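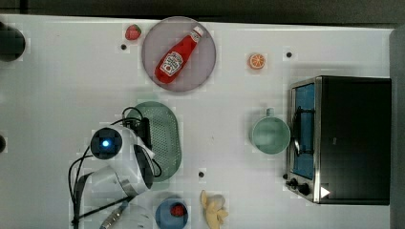

Mestgate is a mixed-use neighborhood on the east side of the city of Punulon. It covers 77 blocks between the rail yard and Lu Creek and had 2,807 residents at the last count. Most of the land is zoned for small shops and restaurants at street level, with housing above.

History

The area was laid out as a warehouse district for the rail yard. After freight service ended, the larger buildings stood vacant or were rented for storage. A zoning change in November of the following year allowed food service and retail in former warehouses, and the first café, opened by Homa Taheri, took over a loading dock on Lu Street. Homent, a local property firm, later bought 25 of the remaining buildings and divided them into units of up to 723 square feet.

The small unit size has been a point of dispute in the neighborhood. 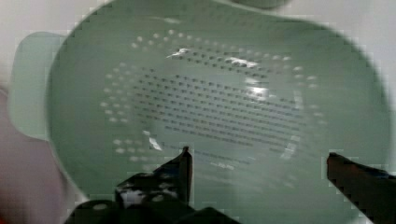

Hemant Bhardwaj objected that the units were too narrow for a full kitchen and a dining room, and that tenants who did well had to leave Mestgate to grow. Homent answered that adjoining units could be joined at the tenant's cost. The city allowed such mergers in a rule dated 14 Mar 2023, but kept the limit on street frontage.

Businesses

Lu Street holds most of the restaurants, along with two bakeries and a hardware store. Repair shops and a print shop line the rail yard side, where rents are lower. Evening trade is limited by noise rules — outdoor seating closes at ten — and several kitchens serve only breakfast and lunch. 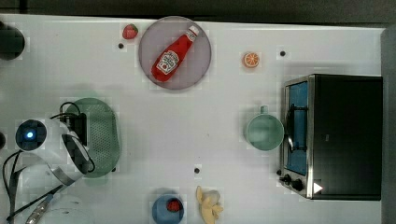
Transportation

One bus line runs the length of Lu Street and ends at the old freight office. A footbridge crosses Lu Creek at the south end. Street parking is metered north of the bridge and free elsewhere.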